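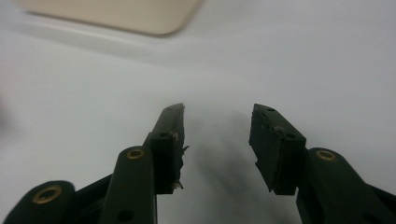 Plain white surface, indoors

Wasix Table Cleaner, concentrate

Wasix is a mild liquid cleaner for white and light-colored table tops at home, in the workshop and in the small kitchen. It has no perfume and no dye. We prepare it in our shop Falero after a recipe of Quang Mạc, who was tired of the yellow shine that many cleaners leave on white furniture.

One bottle contains 100 ml. For the daily cleaning, mix 2 ml of concentrate in a glass of water, wet a soft cloth and wipe in one direction. For tea or marker stains, use it undiluted and wait a few minutes before you wipe. 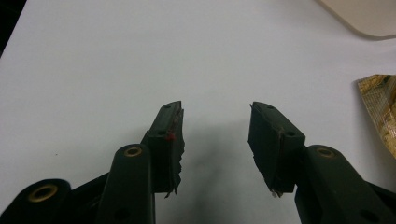 Please do not use Wasix on raw wood, waxed wood or natural stone. If your table has a wooden border, dry this part immediately with a second cloth. When you are not sure, test it first at a place which is not seen.

Keep the bottle closed and away from children. It can be stored until 42 °C, but frost makes the liquid cloudy.
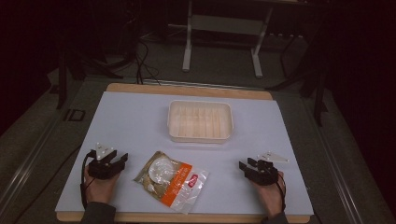
The refill pouch will be available from May. The cap of the older Drivument bottle also fits, so you can continue to use it.

Item number: 41
Questions about orders: Hiếu Hồ, Falero
Page updated: March 2026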